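Bukside Further Education Trust
Equipment Review Panel
Minutes of the meeting held on Tuesday at 2.00 pm in the Lower Meeting Room

Present: the Chair; the Head of Workshops; the Finance Officer; two members of teaching staff; the Technician; the Student Member. In attendance: a representative of Irnar, for items 3 to 5 only; the Clerk.

1. Apologies and previous minutes

Apologies were received from the Estates Manager. The minutes of the previous meeting were agreed, subject to the correction of "loan" to "lease" in the second paragraph of item 6.

2. Declarations of interest

None.

3. Jirnatum two-arm bench kit: work at the bench 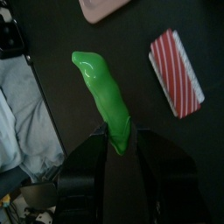
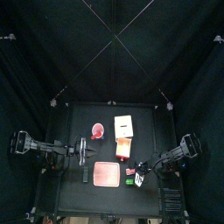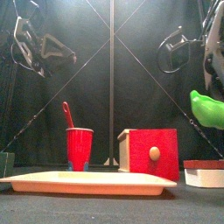
Household objects and toy items in use with the two-arm kit.

4. Presentation by the supplier

4.1 The representative of Irnar introduced the Jirnatum kit, which is offered to colleges as a complete bench for teaching handling tasks. The offer comprises two arms with grippers, the table, the dark surround, the cameras, a box of practice objects and a set of twelve lesson plans.

4.2 The representative explained that the practice objects had been chosen to give students a range of shapes and surfaces. Trays, cups and drawers were intended for the early lessons. Soft or shiny items came later in the course, as students generally found them harder to pick up without slipping.

4.3 The Head of Workshops asked whether the college could use objects of its own. The representative confirmed that it could, provided that no single object was heavier than the limit given in the handbook. Glass was not to be used.

4.4 A member of teaching staff asked how much of the course depended on the wrist cameras. The representative replied that four of the twelve lessons used the close view from the wrist and that the remainder could be taught from the overhead and side views. If a wrist camera failed, the arm could still be used while a replacement was awaited.

4.5 The Technician asked about the surround. It was noted that the dark fabric reduced the effect of changes in daylight, which had been a difficulty with the single-arm bench from Chambi in the front workshop. The Technician wished to know if the fabric could be taken down for cleaning and whether it met the fire safety standard required for teaching rooms. The representative undertook to supply the certificate in writing.

4.6 The Student Member asked whether two students could work at the bench together. The representative stated that one student might guide each arm, and that the lesson plans for the second term assumed pairs. The Student Member reported that students at present waited a long time for a turn on the Chambi bench and would welcome this.

5. Terms offered

5.1 The Panel received a paper from the supplier setting out two options.

Option A: lease for one year at £3,034, to include delivery, setting up, one day of staff training and repair of faults.
Option B: purchase by two payments, the first of £4,000 on delivery and the second of £2,000 at the end of the first year. Staff training would be included. Repairs would be charged after the first year.

5.2 The Finance Officer asked whether payments under Option A could be set against a later purchase. The representative said that this was not part of the standard terms but that the request would be put to the sales office.

5.3 The Finance Officer asked who would pay for the return of the kit at the end of a lease. The paper did not say. The representative believed that the cost fell to Irnar and agreed to confirm this.

5.4 In reply to the Chair, the representative gave the usual delivery time as 19 working days from receipt of an order.

The representative was thanked and left the meeting.

6. Discussion

6.1 The Head of Workshops supported the proposal. The present bench allowed one arm to be taught and gave no opportunity to set tasks in which one gripper steadies an object while the other moves it. Employers visiting in the spring had asked about this.

6.2 A member of teaching staff was content with the equipment but considered the lesson plans thin in places. Lessons seven to nine repeated much of the same material, and there was little written guidance on assessment. It was suggested that staff would need to prepare their own mark sheets.

6.3 The Technician raised the matter of cables. The bench would stand close to the walkway in the front workshop, and any cables reaching the floor would have to be covered. The Technician also asked that the emergency stop be placed within reach of both students. The Panel agreed that these points should be settled before any order was placed.

6.4 The Finance Officer advised that Option A could be met from the current equipment budget. Option B would require approval from the Trust, and the next opportunity to seek it was in April.

6.5 The Panel considered whether to request a trial period. The Chair noted that the lease was in effect a trial of one year, and the suggestion was not pursued.

7. Resolved

7.1 That Option A be accepted in principle, subject to satisfactory written answers on fire safety, return costs and the position of the emergency stop.

7.2 That the Chambi bench be kept in use for first-year groups.

7.3 That a report on student use be brought to the Panel at the end of the second term of the lease.

8. Actions

Clerk: to write to Irnar with the questions recorded at 4.5, 5.2, 5.3 and 6.3.
Technician: to measure the front workshop and obtain a price for cable covers.
Teaching staff: to draft mark sheets for the first six lessons.
Finance Officer: to reserve the sum for Option A.

9. Any other business

The Student Member asked that the workshop booking sheet be placed online. The Head of Workshops agreed to look into this.

10. Next meeting

To be arranged by the Clerk once the supplier's reply has been received.

The meeting closed at 3.35 pm.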